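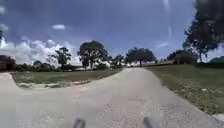 I have never believed the maintenance sheet that came with our path rover. It says to blow off the camera cover once a month and check the front end "as required," which tells you nothing. The Gerden is a decent little machine, and I've looked after it at the Fullville grounds long enough to have my own schedule. Mine starts with what the thing drives on. A dusty, gravelly stretch with loose pebbles all over it, like the one climbing between the two strips of grass, is a different job from clean concrete, and any service interval that treats them the same was written indoors.

So every Saturday I do the front end by hand. Power off at the main switch, rover up on the stand, wheels free. I spin each one slowly and listen. Grit makes a dry ticking you can hear well before you can feel it. If I hear it, I brush out the hub from the inside face and wipe it, and I don't use compressed air. The forums love compressed air. I think it shoves half the dirt straight past the seal.

Then the bolts on the camera bracket. There are 6 of them, and the sheet claims they hold their torque for a whole season. Maybe they do in a warehouse. I put a paint line across each head so I can see if one has moved, and in June I found 3 that had.

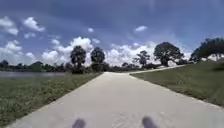

A loose bracket is a sneaky fault, too, as the rover doesn't stop or complain. It just starts placing the path edge a little off from where it is, and you get a machine that hugs one side and gets blamed for bad software. I lost most of a week to that once. I reloaded the route, reset the steering trim, reset it again – and the whole time the camera was tipped down by less than the thickness of a coin.

These days I check the aim before I touch any setting. Park it square on flat concrete, look at the live view, and see where the two front corners sit along the bottom. They should both be showing, one each side of center. If one has crept up or slid over, fix the bracket first. The Maglaya calibration app will happily "correct" for a crooked camera and report a score of 51 or better, and I don't trust that score at all. It seems to grade how pleased the app is with itself. 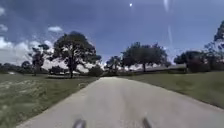

A reader who runs a Vuvholm on similar paths wrote in to say I'm overdoing it, that a weekly teardown wears out the hub clips faster than the dirt would, and that every 25 hours of driving is plenty. The point about the clips is fair. I've cracked a couple, and now I keep spares in the drawer with the paint pen. I'm less sure about the hours, which depend on how much of that driving is over grit. I'll try it on the left wheel only until October and leave the right one on Saturdays. If the left starts ticking first, I'll post it.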